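**Harnlow Releases Results on Two-Handed Cloth Handling Learned From Hand-Held Grippers**

ENDAU, November. Harnlow today released results from Sukholm, a research method for teaching two-armed robots to handle clothing and household linen. The training data come from people working with a pair of hand-held grippers in furnished rooms. No robot is present during recording.

Each gripper carries its own wide-angle camera. Sukholm aligns the two video streams in time, recovers the path of each hand, and trains a single policy that outputs motion for both arms. The released set contains 1,967 demonstrations recorded in 33 rooms.

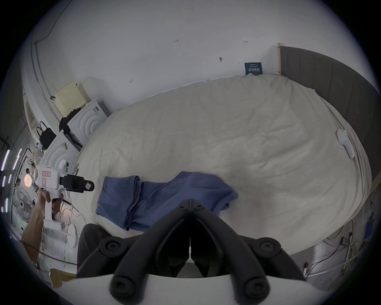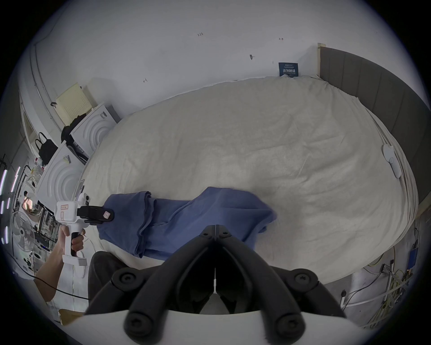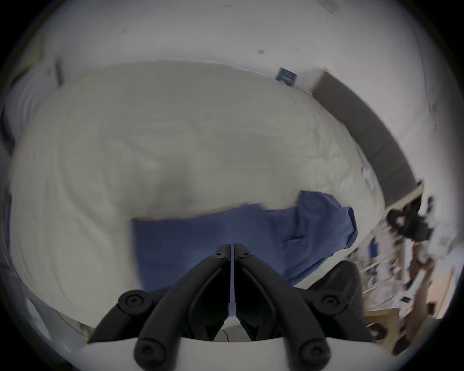 *Gripper-camera views from a bedroom recording, with a crumpled blue cloth on the bed.*

Soft items are hard to model because their shape changes with every contact, and a bed adds a second soft surface under the first. Earlier versions of the method treated the two hands separately and often lost the cloth when it passed from one to the other. The current version predicts both hands together over a window of 2 seconds.

In tests at the Kassab laboratory, the policy was run on 22 items left out of training. Joint prediction completed more folds than the separate-hand baseline on flat items and on shirts. Results on trousers were mixed, and the report lists the failures by type, with missed grasps at the hem the most frequent.

The report, training code and a portion of the recordings are available from Harnlow on request. Work on thicker fabrics continues at Kassab.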